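Startseite > Holzpflege > Öle und Wachse > Skurnel Hartöl für Massivholzplatten

Skurnel Hartöl
Für Arbeitsplatten, Werkbänke, Esstische und alles andere aus massivem Holz, was täglich benutzt wird

Artikelnummer 483
Dose mit 200 ml: 39 Euro
Pflegeset (Dose, zwei Baumwolltücher, Schleifvlies, Auftragspad): 89 Euro
Preise inklusive Mehrwertsteuer, zuzüglich Versand
Lieferbar

Wer zum ersten Mal ein Öl für eine Holzplatte kauft, steht meistens vor einem Regal mit lauter Dosen, die alle dasselbe versprechen, und geht dann entweder mit der billigsten oder mit der hübschesten nach Hause. Das ging uns früher genauso! Das Skurnel Hartöl ist aus genau so einem Fehlkauf entstanden. Dragica Kelmendi hatte sich damals für ihre Küche eine Platte aus Buche leimen lassen, drei Wochen darauf gespart, sie mit viel Liebe geölt und dann zugesehen, wie sie rund um die Spüle grau wurde. Also hat sie angefangen, selbst zu mischen, erst im Marmeladenglas, später im Eimer, und als die Nachbarschaft anfing, mit leeren Gläsern vor der Tür zu stehen, war klar, dass man daraus etwas Richtiges machen sollte.

Heute rühren wir das Öl in unserer kleinen Werkstatt Stojanovska an, immer noch in überschaubaren Mengen und immer noch nach beinahe demselben Rezept. Geändert hat sich vor allem der Anteil an Carnaubawachs, der in der ersten Fassung zu hoch war. Die Oberfläche wurde davon zwar wunderbar glatt, aber man sah jeden Fingerabdruck, und wer Kinder hat oder gern Butterbrote isst, der weiß, was das bedeutet.

Was drin ist

Leinöl, Tungöl, Carnaubawachs, Orangenschalenöl und ein kobaltfreies Trockenmittel. Das Orangenschalenöl riechen Sie sofort beim Öffnen, und es bleibt auch nach dem Auftrag noch ein paar Tage im Raum. Die meisten unserer Kundinnen und Kunden mögen das sehr, aber wenn Sie auf Zitrusöle empfindlich reagieren, nehmen Sie bitte lieber unser Skestel. Es ist lösemittelfrei, braucht allerdings deutlich länger, bis es durchgetrocknet ist, und kommt in Sachen Wasserfestigkeit nicht ganz an das Skurnel heran.

Tungöl macht die Oberfläche zäh und hält Wasser besser ab als Leinöl allein. Leinöl wiederum zieht tief ein und feuert die Maserung an, das heißt, das Holz wird wärmer im Ton und die Zeichnung tritt deutlicher hervor. Auf Eiche und Nussbaum ist das eine Freude. Auf Ahorn oder heller Esche sollten Sie unbedingt vorher an einer unauffälligen Stelle probieren, am besten auf der Unterseite, denn dort wirkt der Unterschied manchmal größer, als man erwartet hat. Für alle, die ihr helles Holz möglichst hell behalten möchten, gibt es das Skurnel auch mit einem kleinen Anteil weißer Pigmente (bitte bei der Bestellung im Feld für die Ausführung auswählen).

So wird es gemacht

Schleifen Sie die Platte in Faserrichtung, zuletzt mit einem feinen Papier. Feiner als nötig sollte es nicht werden, sonst nimmt das Holz kaum noch Öl auf. Staub absaugen, mit einem leicht feuchten Tuch nachwischen, trocknen lassen. Durch die Feuchtigkeit stellen sich die Fasern ein wenig auf, und die nehmen Sie dann mit dem Schleifvlies noch einmal ganz sanft herunter.

Dose gut aufrühren, bitte wirklich bis zum Boden, dort setzt sich das Wachs ab. Dann eine kleine Menge auf das Pad geben und dünn verteilen. Dünn! Fast alle Anrufe, die wir bekommen, drehen sich um klebrige Platten, und fast immer war es zu viel Öl. Nach zwanzig Minuten nehmen Sie alles ab, was noch auf der Oberfläche steht, mit einem sauberen Baumwolltuch und ruhig mit etwas Druck. Stellen, die in der Zwischenzeit matt geworden sind, haben Durst und dürfen gleich noch einmal etwas bekommen.

Über Nacht stehen lassen, am nächsten Tag den zweiten Auftrag machen, der schon viel weniger Material braucht. Hirnholz, also die Stirnseiten der Platte und die Ausschnitte für Spüle oder Kochfeld, verträgt einen dritten und manchmal auch einen vierten Auftrag. An diesen Kanten geht das Wasser am liebsten hinein. Und vergessen Sie die Unterseite nicht, auch wenn dort niemand hinschaut: Eine Platte, die nur von oben geölt ist, kann sich verziehen.

Bitte lesen Sie diesen Absatz auch, wenn Sie sonst nie Hinweise lesen: Mit Öl getränkte Tücher können sich selbst entzünden. Breiten Sie sie im Freien einzeln zum Trocknen aus oder bewahren Sie sie in einem dicht schließenden Metallgefäß mit Wasser auf, bis Sie sie entsorgen. Keinesfalls zusammengeknüllt in den Mülleimer werfen, auch nicht für eine Stunde.

Für welche Platten es sich eignet

Massivholz in jeder Form, ob durchgehende Lamelle, keilgezinkt oder als Blockverleimung mit vielen kurzen Stücken. Letztere sind uns besonders ans Herz gewachsen, weil jedes Stück das Öl ein bisschen anders aufnimmt und die Fläche dadurch so lebendig wird. Furnierte Platten gehen ebenfalls, solange sie unbehandelt sind, nur beim Schleifen ist da Vorsicht geboten. Auf lackiertem Holz hat das Öl nichts zu suchen, da kann es nicht einziehen und bleibt als Schmierfilm liegen. 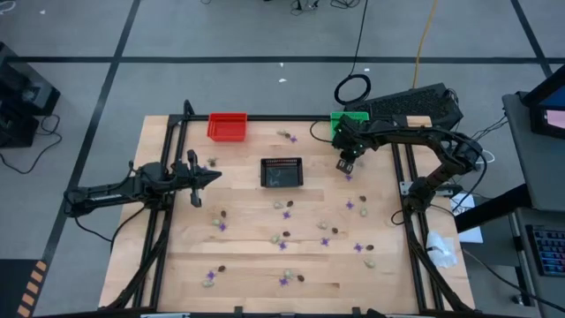 Wie lange muss ich warten, bis ich die geölte Platte wieder normal benutzen kann?

Leichte Dinge können Sie nach dem letzten Auftrag am folgenden Tag wieder abstellen, bei normaler Zimmertemperatur und einem gelegentlich geöffneten Fenster. Mit Wasser, Rotwein, heißen Töpfen und allem, was scheuert, warten Sie bitte eine gute Woche, denn so lange härtet das Öl im Inneren noch aus. In einem kühlen Keller oder einer ungeheizten Werkstatt dauert es entsprechend länger. Machen Sie einfach die Fingerprobe: Fühlt sich die Fläche stumpf und trocken an und riecht sie kaum noch, dann ist sie so weit.

Pflege im Alltag

Zum Wischen reichen lauwarmes Wasser und ein Spritzer milde Seife. Scheuermilch, Mikrofasertücher und die berühmte raue Seite vom Schwamm tun der Oberfläche auf Dauer nicht gut. Stehendes Wasser wischen Sie weg, wenn Sie es sehen, und wenn Sie es einmal übersehen haben, geht davon die Welt auch nicht unter. Ein Wasserrand lässt sich in den meisten Fällen mit dem Schleifvlies und einem Tropfen Öl wieder herausarbeiten, und das ist in unseren Augen der größte Vorzug einer geölten Platte gegenüber einer lackierten: Man kann an einer einzelnen Stelle etwas ausbessern und muss nicht gleich die ganze Fläche herunterschleifen.

Wann nachgeölt werden sollte, sagt Ihnen das Holz. Geben Sie ein paar Tropfen Wasser auf die Platte. Perlen sie, ist alles gut. Ziehen sie ein und hinterlassen einen dunklen Fleck, dann wird es Zeit. Bei einem Esstisch ist das vielleicht einmal im Jahr der Fall, neben der Spüle eher alle paar Monate. Wir selbst ölen unsere Werkbänke immer im Oktober, bevor die Heizung angeht und die Luft trocken wird, und es ist jedes Jahr ein schöner Nachmittag mit Kaffee auf der Fensterbank und Musik, über die wir uns nicht einig werden.

Flecken, die immer wieder vorkommen

Bei Eiche gibt es schwarze Punkte, wenn Eisen und Feuchtigkeit zusammenkommen, zum Beispiel unter einer nassen Gusspfanne oder einer vergessenen Konservendose. Das ist eine Reaktion mit der Gerbsäure im Holz und gegen die hilft kein Öl der Welt. Oberflächliche Punkte kann man ausschleifen, tiefere behandelt man mit Oxalsäure, und dazu rufen Sie uns bitte vorher an, damit wir es in Ruhe besprechen können. Kurkuma und Rote Bete verblassen meist von allein, wenn Tageslicht an die Stelle kommt. Fettflecken sind auf einer geölten Fläche am harmlosesten und verschwinden oft schon beim nächsten Nachölen.

Lagerung

Kühl, frostfrei und fest verschlossen, am besten auf dem Kopf stehend, dann kommt weniger Luft an das Öl. Hat sich in einer angebrochenen Dose eine Haut gebildet, heben Sie sie vorsichtig ab und gießen den Rest durch einen alten Nylonstrumpf. Eingerührt gehört sie auf keinen Fall, die Bröckchen bekommt man von der Platte kaum wieder herunter. Außerhalb der Reichweite von Kindern aufbewahren.

Was Kundinnen und Kunden außerdem bestellen

Skestel Pflegeöl, lösemittelfrei, für Schneidebretter und Holzspielzeug
Kokcombe Holzseife, hell oder natur, zum Wischen geölter Flächen
Schleifvlies fein, einzeln
Auftragspad mit Griff, Bezug waschbar

Die Kokcombe Holzseife möchten wir Ihnen wirklich empfehlen, auch wenn das an dieser Stelle natürlich alle Shops schreiben. Sie pflegt beim Wischen ein wenig nach, und man schiebt das nächste Ölen damit spürbar hinaus.

Versand und Beratung

Wir packen alles selbst und in Papier. Die Dosen sind einzeln eingewickelt, trotzdem kommt hin und wieder eine mit Delle an. Dem Öl schadet das nicht, und wenn der Deckel dadurch undicht geworden ist, schicken wir selbstverständlich eine neue. Ungeöffnete Dosen nehmen wir zurück, angebrochene leider nicht.

Wenn Sie unsicher sind, welche Menge oder welche Ausführung zu Ihrer Platte passt, schreiben Sie uns die Holzart und die Maße. Dragica Kelmendi beantwortet die meisten Nachrichten selbst, abends, und manchmal etwas ausführlicher, als man gefragt hat.

Stand der Produktinformation: 2.7.25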